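FOR RELEASE: February 27, 2024

Husley Issues Revised Specification for Low-Noise Floor Underlay

New grade covers apartment retrofits where ceiling height and door clearance limit total floor build-up

WUTGATE — Husley, a maker of acoustic underlay and floor isolation products, today issued a revised specification for its Grernine line of impact-sound underlay. The revision adds a thin grade for use under floating floors in existing apartment buildings, sets tighter limits on thickness variation across a roll, and replaces the installation guide that has been in use with the earlier grades.

Grernine underlay is laid between a structural slab and a finished floor. Its purpose is to reduce the footstep and dropped-object noise that passes through the slab into the room below. The material is a bonded rubber and cork sheet supplied in rolls. It is not intended to reduce airborne sound such as speech or music, and the revised specification states this on its first page.

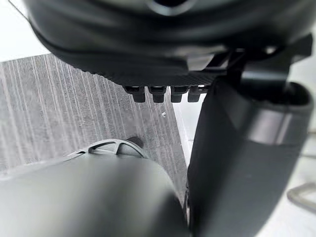

Matte black ribbed underside below a smooth dark housing.

The new grade is meant for retrofit work. In most older buildings the installer has little room to raise the floor before doors, thresholds and built-in cabinets have to be altered. Earlier Grernine grades were sized for new construction, where the added height could be planned from the start. The thin grade uses a finer rubber granule and a higher share of cork, pressed to a closer tolerance, so that the sheet recovers after load without the depth of the standard product.

Husley tested the thin grade in a trial building in Wutgate that contains 136 apartments on concrete slabs of uniform depth. The underlay was fitted in 60 of them. The remaining units kept their original floors and served as the comparison group. A standard tapping machine was used as the sound source in each test room, with measurements taken in the room directly beneath. A total of 2823 readings were logged over the course of the trial, which ended in July.

Readings were taken with rooms unfurnished and again after residents had moved back in. The furnished readings are reported separately and are not used in the rated values. Rugs and heavy furniture change the result enough that a rating based on them would be of little use to a designer.
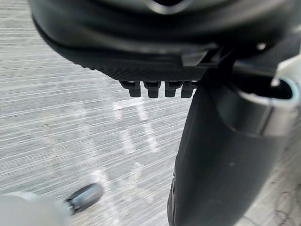
Changes to the Specification

The revised document differs from the earlier version in the following respects.

Thickness is now measured at both edges and the center of each roll. The earlier version called for a center measurement only. Rolls that fall outside the limit at any of the three positions are rejected at the plant.

Compression is stated under both short-term and sustained load. Installers had asked for sustained figures to help with kitchens, where islands and large appliances stay in one place for years. The specification now includes a table of load against depth for each grade, along with a note on where a rigid spreader board is required.

Moisture limits for the slab are given for each type of adhesive as well as for loose laying. A slab that meets the limit for loose laying may still be too damp for a glued installation, and the two cases are now listed in separate columns.

Perimeter strips are required in all rooms, including closets. A floating floor that touches the wall at a single point can pass enough vibration into the structure to cancel much of the benefit of the underlay. Husley found this fault in several trial apartments during the first round of tests. The rooms were corrected and measured again, and both sets of readings are included in the test report.

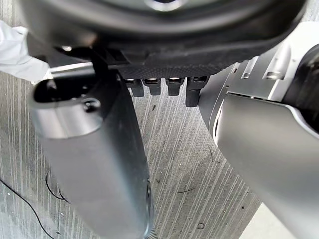 Seams are to be butted and taped, never overlapped. An overlap leaves a ridge that can be felt through thinner floor coverings and that puts uneven load on click-together joints. Tape must be applied to the upper face only, and rolls must be left unrolled in the room overnight before cutting.

Floor Coverings

The thin grade is approved for engineered wood, laminate and rigid vinyl plank. Ceramic tile is approved only where a decoupling board is placed between the underlay and the tile bed. Carpet with a separate pad is not approved, as the two soft layers together allow too much movement at the tack strip.

For sites with radiant floor heating, the specification lists the thermal resistance of each grade. Designers should add this value to that of the finished floor before sizing the heating circuit. The thin grade has lower resistance than the standard grade and will suit most heated slabs, but the calculation should still be done for each project.

Project Use

The first commercial order for the thin grade is for Từ, a residential conversion in Wutgate. The project will turn a former office block into 80 apartments over a concrete frame. Underlay will be laid after the partition walls are in place, so that each apartment has a separate floating floor with no continuous path through the party walls.
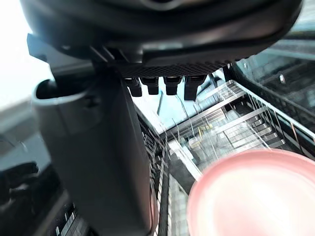

Rolls for the project will be delivered floor by floor. Storage on site is limited, and the material must be kept flat, dry and out of direct sunlight until it is laid. Husley will check slab flatness and moisture on each level before work begins there, and will repeat the tapping machine test in a sample of finished rooms — the results will be issued as a supplement to the trial report.

Availability

The thin grade is available to order now through existing Grernine distributors. The standard grades remain in production and are covered by the same revised specification. Orders already placed under the earlier version will be filled under its terms unless the buyer asks for the change in writing.

The specification, installation guide and full test report can be requested from the Husley technical office in Wutgate.

About Husley

Husley makes underlay, isolation pads and perimeter strip for floors in residential and light commercial buildings. Its plant and test rooms are in Wutgate.

Media contact: Husley Press Office, Wutgate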